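Sunday, late

Up at 7 because the upstairs neighbors were moving furniture again. Made coffee, read half the paper, then gave up on the crossword and started on the spare room. I have been putting it off since March.

Most of the boxes are from the move. One had nothing in it but instruction booklets, including the one for the Halitz boiler we left behind in the old apartment. Threw out nearly all of it. Kept the Fastico warranty for the fridge, which has 19 months left to run. Found the green scarf I accused my sister of losing. I should call her.

Aurelio Marín came by before lunch to return the ladder. He stayed an hour. He is walking the Bermúdez trail in the fall and wanted to know what I carried when I did it. I told him too much, mostly socks. He thinks he can do the whole thing in 34 days. I took longer than that, but I had the bad knee and I stopped for the rain at Bulleck and didn't leave until my boots had dried out. We looked at his map on the kitchen table. The high point is marked at 1,661 meters. I remember the climb and hardly anything about the top, except that it was windy and a man was eating a peach.

After he left I had soup and the end of the bread. Then back to the spare room. I moved the bookcase to the other wall, didn't like it, and moved it back. 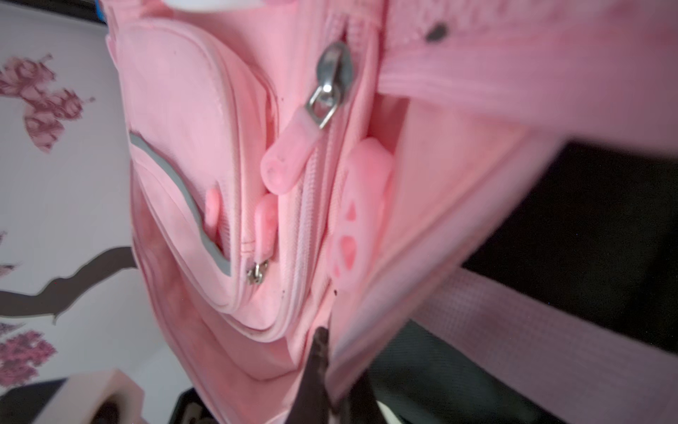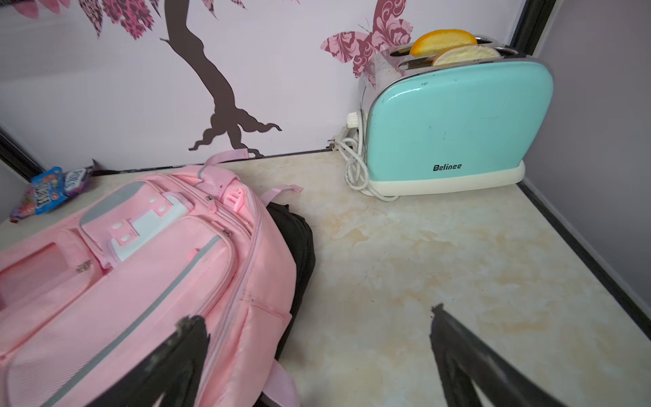
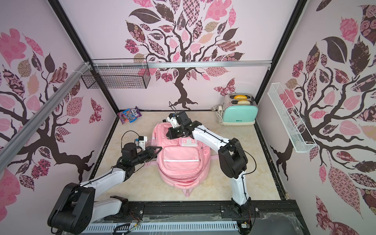
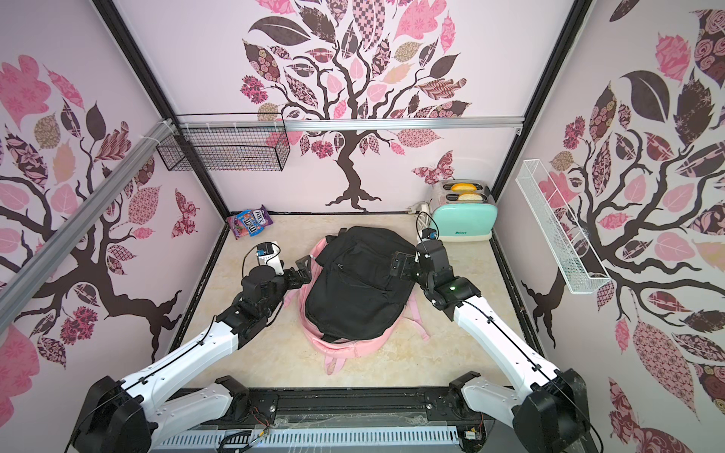 The pink backpack is in all four. Pink walls with trees in the last two.

Around four the rain started and I brought the chairs in from the balcony. The tomatoes are not doing much. The basil is fine. One of the pots has a crack down the side and will have to be replaced before winter, but it is holding dirt for now.

Called my sister and told her about the scarf. She said she knew it was never her. We talked about Mom's eye appointment and who is driving. It will be me, which is all right, I can do the early shift and be at her place by two. She wants to stop for groceries afterward and I said yes.

Dinner was rice and the leftover chicken. Watched an old detective movie that I had seen before and still didn't remember who did it. Fell asleep for part of it.

The spare room is about half done. You can see the floor on the window side and the bed has sheets on it. What's left is the closet, the box of cables, and the two bags of clothes for the donation place, if I can find out what hours they keep. Knee is sore from the lifting. Put ice on it and set the alarm for 6:30.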